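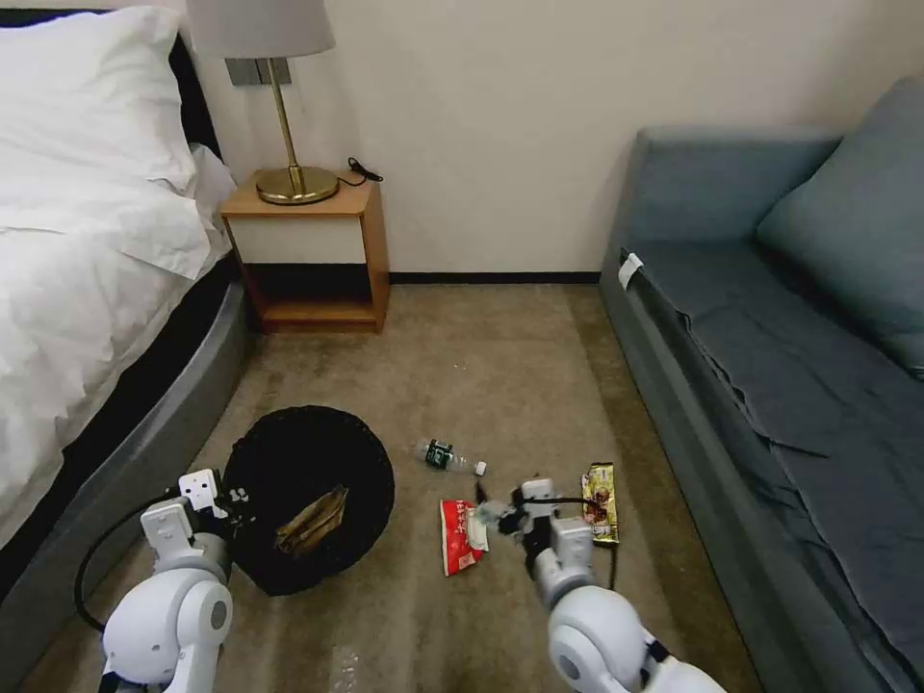 MINUTES OF THE SERVICE REVIEW MEETING

Home | About | Meetings | Documents | Contact

Held 12 Dec 2019, Rotich Residences, second floor meeting room

Chair: Birger Rønning
Minutes: Kanini Were
Also attending: representatives of Ramard (supplier) and Zunberg (building operations)

1. Minutes of the previous meeting
Approved with one correction. The storage room referred to under item 4 is on the ground floor.

2. Sirby room tidying service
The supplier presented the Sirby service, a two-armed robot offered on a monthly contract for picking up litter and small items from guest room floors. The work under review is floor pickup in a furnished bedroom with a sofa, including snack wrappers and a plastic bottle on carpet. Bed making and dusting are outside the offer.

Ms. Were asked how the service handles thin, clear plastic, which housekeeping staff find hard to see on the beige carpet. The supplier replied that soft wrappers are picked up with the same grippers as bottles and that no change of tool is required. The Chair asked that this be stated in the written offer.

Zunberg raised the matter of guest belongings left on the floor. It was agreed that no room would be included until the guest has checked out and a member of staff has looked it over.

3. Terms
The supplier quoted $2000 per month for one unit, with a setup charge of $1000. The minimum term is 6 months. Ms. Were noted that the setup charge did not appear in the first quotation. The supplier will issue a corrected copy.

4. Decision
The meeting agreed to recommend a trial in five rooms, to begin in April, subject to receipt of the corrected quotation. Zunberg asked that its reservation about elevator access during the morning shift be recorded.

5. Other business
The replacement of corridor carpet was deferred.

The meeting was adjourned. The next meeting will be called by the Chair.

Filed under: Minutes, Housekeeping and Facilities

Recent documents
Laundry contract renewal: summary of bids
Elevator maintenance schedule
Guest room furniture inventory
Notice on key card replacement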